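Flilcombe Fabric Swap: Frequently Asked Questions

Updated for the spring swap

What is the swap?

It's a big, cheerful afternoon where people who sew, quilt, mend or just hoard pretty cloth bring what they won't use and go home with something they will. No money changes hands for fabric. We've been doing it twice a year, spring and October, and I still get a little giddy when the doors open and I see what's come in!

Do I have to bring something to take something?

No. If you're just starting out and don't have a stash yet, come anyway. We'd love to get you sewing. Bring fabric next time, or the time after that.

How much does it cost?

Entry is $4 at the door, and that pays for the hall. Kids get in free.

What can I bring?

Any clean fabric that somebody could make something from. Quilting cotton goes fastest, then linen, then fleece. We also take yarn, zippers, buttons, patterns (even if they've been cut, as long as all the pieces are in the envelope), batting, ribbon, and finished quilt blocks you've lost interest in. Orphan blocks have their own table and it's my favorite spot in the room. Last October somebody picked up a set of half-finished stars and brought back the whole quilt to show us in spring. Gorgeous.

What can't I bring?

Used pillows, foam that has started to crumble, anything with a musty smell, and sewing machines. We had machines one year and couldn't test them all, so now there's a card on the notice board where you can list yours and sort it out with the buyer directly.

Does it have to be a certain size?

For the yardage tables, please keep it to pieces of half a yard or more. Smaller than that is scrap, and scrap is very welcome too, it just goes somewhere else (see below).

Do I need to measure and label everything?

You'll make a lot of friends if you do. A scrap of paper pinned to the corner with the length and what you think it's made of is plenty. If you don't know the fiber, write "mystery" and let people enjoy guessing.

How should I pack scraps?

Scraps travel best sorted by color or by type, one kind to a bag, and the bag closed so it can be passed over a table without shedding strips everywhere. Old shopping bags are fine, so don't go out and buy anything. How you close it is up to you. You can twist and knot the bag around its middle, like the blue one, and leave the top flaring out, or tie the handles into a loop that stands up, like the red one, so there's something to hook a finger through. I'm a loop person myself. See-through or nearly see-through plastic is handy for scraps, and with a solid color it helps to tape a note on the side. Please don't use tape to seal the bag, though, as people like to open it and have a rummage before they commit.
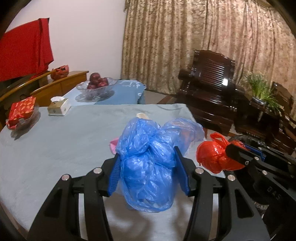

When do I drop things off?

Doors open to donors at 9 in the morning and we sort until lunch. You can also bring your fabric with you when the swap starts, and we'll add it to the tables as we go. Some of the best finds turn up in the middle of the afternoon, so it's worth doing a second lap.

Is there a limit on how much I can take?

For the first 40 minutes, please stick to one tote bag per person. After that, fill your arms! Dymphna Geraghty will ring the bell when the limit comes off, and she rings it with real feeling.

I'm allergic to cats / dogs / perfume. Is it safe for me?

We ask for everything to be freshly washed in unscented detergent, but we can't promise that every piece has been. If your allergies are serious, I'd go for the flat-fold table, where most of the fabric is unused and still has its store creases. Wash whatever you take home.

Can I bring my kids?

Please do. There's a button-sorting corner, and anyone 14 or older is welcome to help run a table. Teen helpers get first pick of the trims.

Can I sit and sew while I'm there?

Yes, the back room has tables and an iron. Bring hand sewing or a small machine, plus an extension cord if you have one. We had people piecing coasters straight from the scrap bags last time, which was a joy to watch.

What happens to the leftovers?

Good yardage is kept for the next swap. Small cotton pieces are turned into stuffing for pet beds, and the yarn goes to the Buvier knitting circle, who make hats all winter long.

How do I get a table for my guild or class?

Leave a note at the welcome desk with your group's name and what you'd like to show. Tables for groups are free, and they do fill up, so ask early.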